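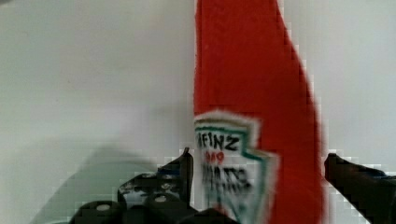 29/08/2024

I have been meaning to write about the condiment shelf for weeks now, ever since I finally cleared it out, and every time I sat down to do it I ended up making a sandwich instead. So I've had my sandwich, the kettle is on, and I'm going to get through it this time.

Some of you will remember that when I moved into the apartment on Skurnside I inherited a kitchen with one very deep cupboard next to the stove and no pantry to speak of. Everything that came in a jar or a bottle went into that cupboard. I am a person who buys a jar for one recipe, uses two spoonfuls, and then puts it lovingly at the back, where it stays until I forget I own it and buy another. I had three open jars of the same Sönmez pepper paste in there (the hot one, which I do love, but three!). I had a mustard I brought home from a trip to Folla that I was saving for a special occasion, and I couldn't tell you what kind of occasion calls for mustard.

The thing that pushed me over the edge was my friend Müzeyyen Bayram coming to dinner in July. I was making lentil patties and she offered to get the ketchup out, and she was in that cupboard so long that I went over to see if she was all right. She had moved half of it onto the counter. She didn't say a word about it, bless her, but she did hold up a bottle of vinegar and look at me for a while.

So the next morning I took everything out. All of it, onto the table, and then I washed the shelves with hot water and a bit of dish soap and left the doors open while they dried. I'd set aside an hour and it took most of the day, partly because I kept stopping to taste things. I was fairly strict with the sorting. Anything with a date I was embarrassed by went, anything I couldn't identify went, and the pepper pastes got combined into one clean jar after I'd sniffed each of them very carefully.

Then there was the question of where to put it all back, and this is where I got a bit carried away. I bought a narrow shelf unit from Murker, only 34 centimeters wide, to go in the gap between the fridge and the wall. I had walked past that gap for ages thinking it was no use for anything. It took me an evening to put together and one of the feet is still a little wobbly, but it holds everything we use every day, and I can see it all without getting down on my knees.

The top shelf is oils and vinegars. The middle one is for things that go on the table: ketchup, hot sauce, the Folla mustard (opened at last, on a plain cheese toast, and it was wonderful). The bottom shelf is jars, with the heavy ones toward the wall so the wobbly foot doesn't have to work too hard. Anything that needs the fridge after opening has its own spot in the fridge door, and I'm trying very hard to let only one of each thing be open at a time.

I should say a word for ketchup, as it gets looked down on a little by people who cook. I grew up in a house where it was on the table at every meal, a big red bottle of Heinz next to the salt, and my aunt Songül Gündoğdu would put it on things that would make you leave the room. Rice! Stuffed peppers! I've never gone quite that far, but I do put a good squeeze in my lentil soup when the tomatoes are sad, and I make a quick glaze with it that I have now been asked for so many times that I may as well write it down:

- 60 ml ketchup
- a spoonful of pepper paste, hot or mild
- a spoonful of apple vinegar
- a little brown sugar, if your paste is very sharp
- black pepper

Stir it all together in a small bowl. That's enough for 400 g of meatballs or a good-sized tray of roasted cauliflower. Brush it on for the last ten minutes in the oven and keep an eye on it, as the sugar catches quickly. I've tried it on eggplant too and it was nice, though it slid off rather a lot and I had to scrub the tray.

I've also started keeping squeeze bottles upside down when they're getting low, in an old mug, which I know everybody else has been doing forever. It has saved me a great deal of shaking and banging on the counter, and I'm sure the neighbors downstairs are pleased.

The deep cupboard now has pots in it, and the big casserole that used to live on top of the fridge. Müzeyyen is coming again next week and I've told her she's in charge of getting the ketchup. If any of you have a good idea for using up a whole jar of capers, please leave it in the comments, because I found two of those as well and I only had the heart to throw one away.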